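3.2 Floor and wall coverings

Household studies of small-item tidying often use a plain tabletop, which gives people little to judge distance by. Following Heitmann's earlier work with the Urnau set, we used a tiled floor instead. The tiles are white and square, with dark grout, so the lines form a regular grid against which the resting place of an item can be read. Raters placed 102 items by grid square and agreed on 100 of them.

The walls were chosen for the opposite reason. We wanted a busy surface of the kind found in lived-in rooms, and picked a dark teal covering with flowers and leaves drawn in pink.
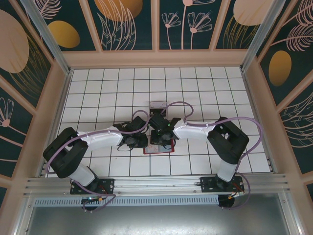 Figure 4. Tiled floor and patterned wall panels, with a flat red-bordered item and a small grayish box-like item on the tiles.

Light wooden bars divide the panels, so a damaged one can be replaced without taking down its neighbors. Two were replaced in November after the paper began to lift at the corners. Grout was cleaned after every 19 sessions. Sun tested a paler covering, Tikkanen, for nine sessions, but raters found flat items with light interiors harder to pick out in the recordings, and it was dropped.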